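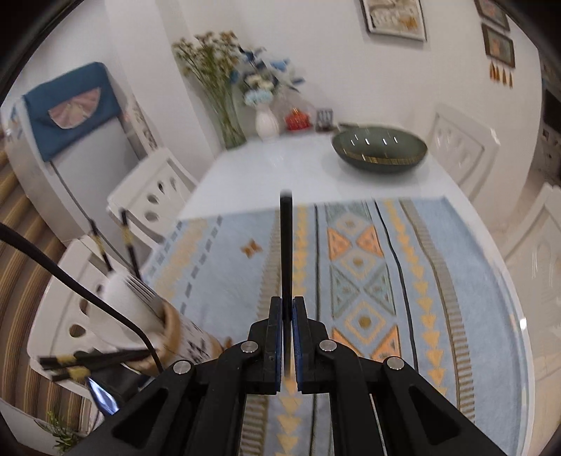 Geometric pattern (household textiles)

Print | E-mail

Geometric pattern, in household textiles, is decoration made up mainly of straight-sided shapes such as triangles, diamonds, zigzags and stripes. It is found on rugs, table linens, blankets, cushion covers and curtains, and has been made in most parts of the world where people weave. The trade sells it under many names, among them "tribal," "ethnic," "Aztec," "kilim-style" and "Southwestern." These names are used loosely. Two stores may sell the same cloth under two of them, and a label of this kind is poor evidence of where a design came from or who first made it.

Structure and shape

The usual explanation for the pattern is technical. Cloth on a loom is built from threads crossing at right angles, and a weaver who changes color can do so only at a crossing. Straight lines and steps come easily. Curves have to be faked with many small steps, which takes a fine thread and a good deal of patience. In slit tapestry, where two colors meet along a vertical line and leave a gap, long vertical edges weaken the cloth, so weavers tend to break them up into diagonals. Diamonds and zigzags follow.

The explanation is sound as far as it goes. It does not account for printed cloth, where a curve costs no more than a straight line, or for the very old painted pots and baskets that carry the same shapes. Taste and habit must be doing part of the work, and how large a part is not known.

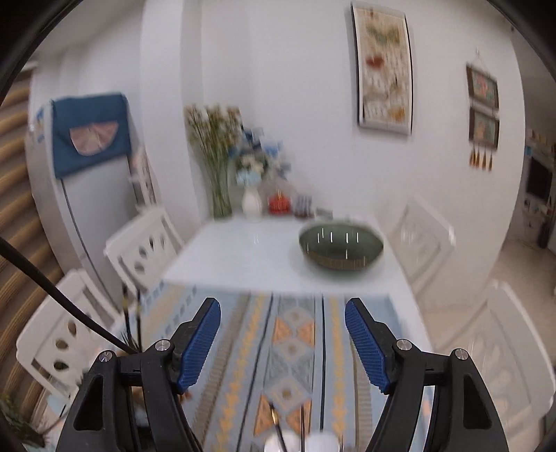
By the Sultasis Home Reference staff

Claims of meaning

Popular guides often give each shape a fixed meaning. A diamond is said to be an eye that wards off harm, a zigzag to be running water, a triangle to be a mountain or a woman. Such lists are repeated from book to book, usually without a source, and they disagree with one another. The zigzag alone has been explained as water, lightning, a snake, a road and the ups and downs of married life.

Some weavers do name their motifs, and in some villages the names are old. A name is weaker evidence than it looks, however. A quilter who calls a block "Bear's Paw" is not usually making a statement about bears. Names can also be supplied after the fact, especially when a buyer asks for one. The Hegyi pattern books, a set of 4 volumes often cited by sellers, list meanings for 100 motifs but do not say who gave them or where. They are best treated as a record of what shoppers wanted to hear.

Claims of age

Sellers commonly describe a design as 1,000 years old. The claim is hard to test. Cloth rots, and few pieces survive from any period outside dry graves and cold caves. A triangle in an old fragment and a triangle on a modern table runner are the same shape, but this shows no line of descent between them, as triangles are easy to think of twice.

The case of the Vatley border is typical. This row of stepped diamonds between two narrow stripes was advertised for many years as a local design 800 years old. No dated example from before the arrival of machine looms in the Vatley mills has been found. The mills kept the wording after the date was questioned, changing only "proven" to "traditional."

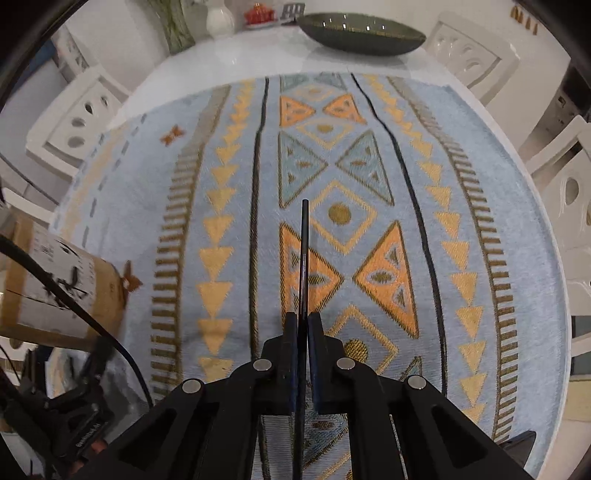
Geometric design in pale blue, mustard yellow, orange and olive-brown.

Color

Older rugs are widely said to use only plant dyes and newer ones only factory dyes. Neither half of the statement is safe. Factory dyes spread quickly once they were sold in small packets, and many rugs now called antique contain them. Some present-day workshops have gone back to plant dyes, often for the export market. Soft, dusty shades prove little, as a bright cloth can be faded on purpose by washing or by leaving it in the sun.

Modern production

Most geometric textiles now sold for the home are made by machine or printed. The Skastetti company, an early maker of matching rugs and table linens, drew its patterns from several unrelated regions and set them side by side, a practice that later firms copied. Its catalogs called the result "authentic." The word appears to have meant only that no flowers were used.
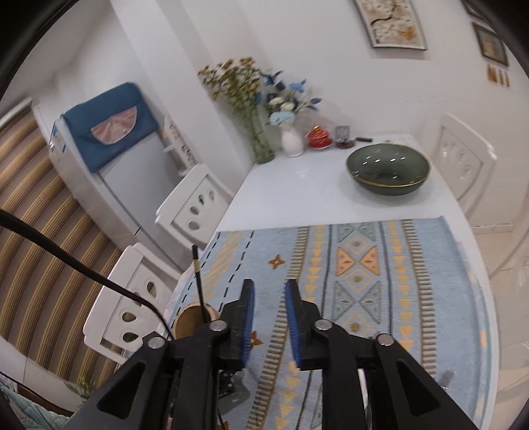

Light blue woven table cloth with geometric decoration.

Telling woven from printed

On a woven pattern the colors generally show on the back, either as a mirror of the front or as loose threads. On a printed one the back is paler or plain. The test is useful but limited. It says how the color was put on and nothing about age, place or handwork. Fringes are no guide at all, and are often sewn on separately. Uneven edges, once taken as a sign of the hand loom, are now copied by machine.

See also: Kilim; Table runner; Tapestry weave; Textile dyes

Print this article | E-mail this article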